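Urkel had been down since April with a fault in the right wrist. Tharushi Mridha took the work order at 6 in the morning and read the last entry, signed by Venla Hämäläinen: "Right jaw closes late. Left arm fine. Do not replace motor again."

She pulled the cover and checked the cable, then the connector. Pin 9 had been crimped over its insulation. She cut it off, crimped a new one, and measured the line with the wrist bent both ways. The reading held. She set the closing force to 17, entered the new zero, and put a paper towel on the table. The test sheet called for cloth. The cloth was in Forkeson's cabinet, and Forkeson had the key. 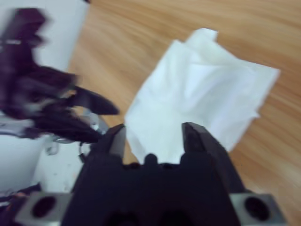 Wrist view, right arm, with the towel between the open jaws and the left hand moving.

"Which cycle is this?" Elif Naz Ersoy asked from the door.

"First one with the new pin."

"Venla ran 246 before it failed."

Tharushi wrote 246 at the top of the sheet and drew a line under it. Then she pulled the stool closer and let the program run.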